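Subject: Re: [primotcombe-render] Banding in large flat areas after the Orkia update

On July builds, Gertraud Hämmerli wrote:

> Since the update I get visible steps in any wide, evenly lit surface
> when I export to 8-bit. The same file was smooth before. Exposure and
> lights are unchanged. I raised samples from 300 to 400 and the steps
> are still there. Is this a denoiser problem?

Gertraud,

Samples won't help. At 300 the noise is already below one code value in most of a plain surface, so going to 400 only removes what little was hiding the steps. The denoiser makes it slightly worse for the same reason, but it is not the cause.

The old exporter added dither before quantizing. The new one reads the dither amount from the project file, and projects saved in the older format have no such field, so it falls back to zero. Widmer reported the same thing on the Zakano branch and the default there has been changed. Ours has not been.

Check the following before filing anything:

1. Export to 16-bit and view it on the same monitor. If the steps remain, suspect the display profile and stop here.

2. Set dither to 1.0 in the output panel and export to 8-bit again. Over 15 percent larger PNG files are normal with this on.

3. Make sure the view transform is applied once. If it is baked in and then applied again by the viewer, dark tones spread apart and steps show that dither can't cover.

4. Test with something plain: one untextured surface with a weak gradient, one dark object, a flat background. Textures mask banding and will waste your afternoon.

If step 2 fixes it, resave the project and the field will be written. Batch jobs need the flag on the command line as well, as they ignore the panel.

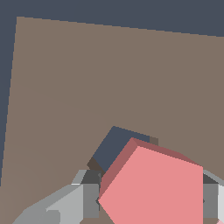 5. Send me the export log if none of the above changes the result. The lines from "quantize" onward are enough.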